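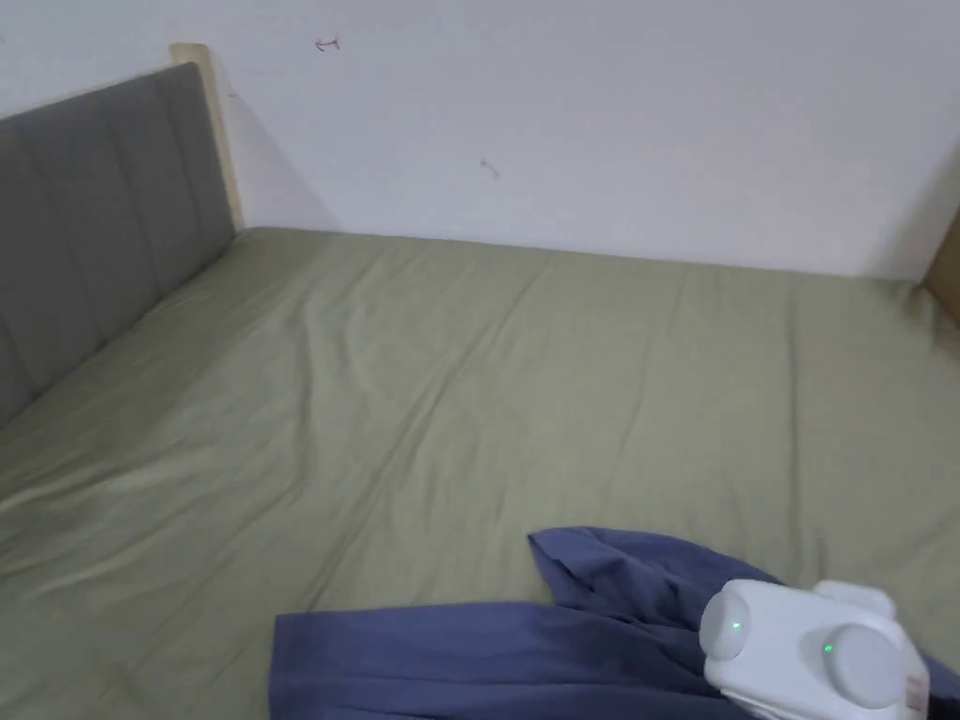 I've been trying to work out what a folding demo done with hand-held grippers is worth once you hand it to an arm, and my answer so far is "less than the slides say". We're on 2867 episodes for one task: pick up a bit of clothing off a bed, fold it, put it down. The person wears the camera, holds the grippers and does the job at human speed. Easy to collect, I'll give it that. But look at the sort of thing that goes into a set: blue cloth bunched up at one corner on a green sheet, gripper parked on top of it with both its little green lights glowing. Is that the start of an episode or a breather? A person knows. I'm not convinced the policy will, and Gadham's paperwork doesn't say how those bits get trimmed.

**original post by wattlebark**

---

**lowgear_ken**

What's the alternative, though? I did a winter of remote control on the Estar arms, leader rig and all, and 500 clean folds nearly did my back in. Every one of them was slow. You'd drag a sleeve across, miss it, back up, have another go. With grippers in your hands you can feel the cloth.

---

**wattlebark**

You can feel it. The robot can't. That's my whole complaint. When I pinch a hem I'm doing half the job with my wrist and shoulders and none of that has to be possible for the arm that's meant to copy me. At least with remote control, if the arm can't reach it you find out on the spot.

---

**tea_and_torque**

Wattlebark, you're half right. Reach is checkable. You take the recorded path, run it against the arm's limits and bin whatever doesn't fit. We threw out 914 episodes that way and the rest played back fine on the bench. What you can't check so easily is grip force, and I don't see remote control fixing that either unless your rig pushes back at you. Most don't.

---

**wattlebark**

Played back fine on the bench, with the same cloth in the same spot? I can play back a tape too. I'll post the long version of my grumble so I'm not drip-feeding it.

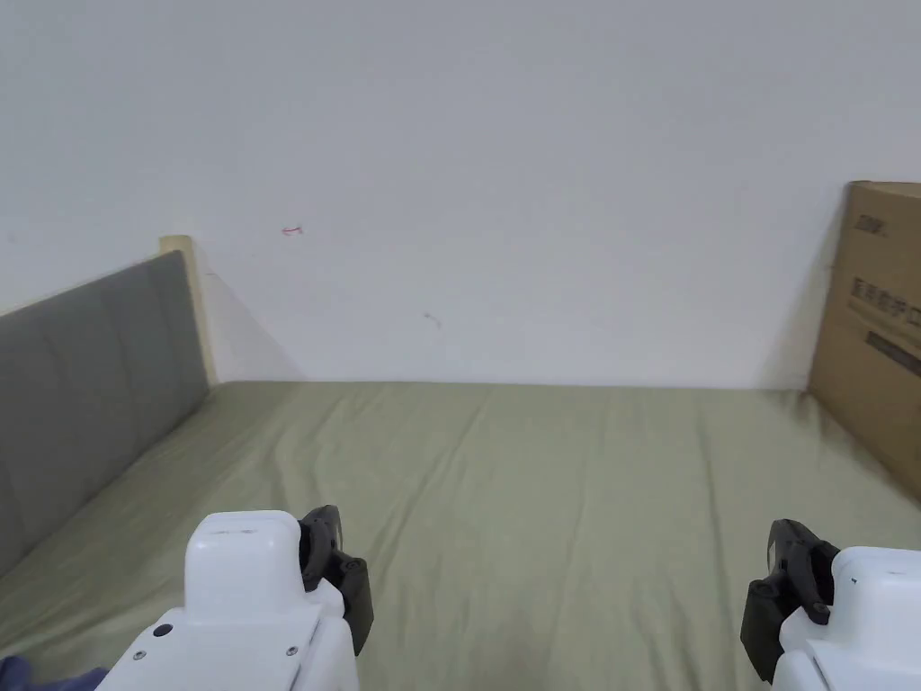 *Reading time: 8 min with the quotes expanded*

Take the easiest part of the job, coming in over an empty bed. Both grippers up, nothing between them except sheet. Long crease running down towards the left one, a thinner fold near the right. Are the creases part of the task? If I flatten the sheet first because I'm a tidy person, I've just taught it to flatten sheets. If Treasa Rafferty does the next batch and doesn't bother, we've taught it to flatten sheets sometimes. Treasa's folds are neater than mine, for what it's worth, and that's a problem as well when you average us.

The write-up from Barbosa skips over all this. It says "natural variation" and moves on to the results.

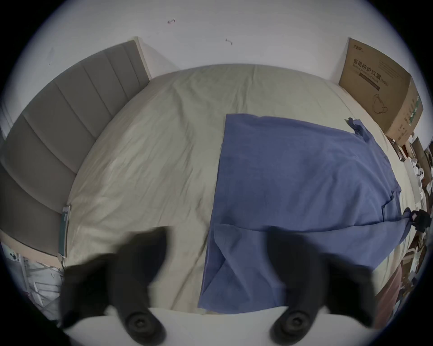
And then there's the question of who decides what a good fold is. Shona Kinnear marks ours, and she's strict, and I still reckon two people would give you two different lists of keepers. With a drawer or a plug you've either done it or you haven't. Cloth lets everybody claim a win.

---

**lowgear_ken**

Nah, you're asking for a standard the remote-control crowd never met. My Estar folds got ticked if the shirt was smaller at the end than at the start. Different operators, different habits, same mess.

---

**mallee_root**

Has anyone run both on the same bed? Same cloth, same person, half by hand and half remote? I keep seeing people compare their grippers to somebody else's teleop from last October and I don't trust any of it.

---

**tea_and_torque**

Not us. Zodora were going to and I haven't heard a thing. I'd want the finger view in there too, for what it's worth. Head camera's fine for finding the bed, but the moment you pinch something your own hands are in the way.

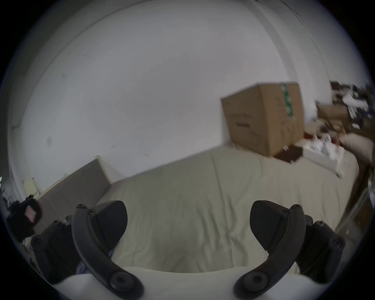 *Finger view: jaws open, bed and headboard behind.*

With that lens you get the wall, the big box, the pile of stuff down the side, all of it bent round the edges. I like it. The policy gets to see where it is.

---

**wattlebark**

Or it learns the box. Shift the box and see what happens to your success rate.

---

**tea_and_torque**

That's what moving house between batches is for. We swap rooms.

---

**wattlebark**

How many rooms, and were any of them held back for testing?

---

**tea_and_torque**

I'll have to ask.

---

**mallee_root**

Put the answer in here when you get it, please, even if it's a bad one. I've got a bed and a pair of grippers, and I can get on the arm after 6 pm most nights, so I'll have a crack at the half-and-half thing myself. Ken, can you send me your leader rig settings?

---

**lowgear_ken**

Will do. Raise the table first or you'll be sorry.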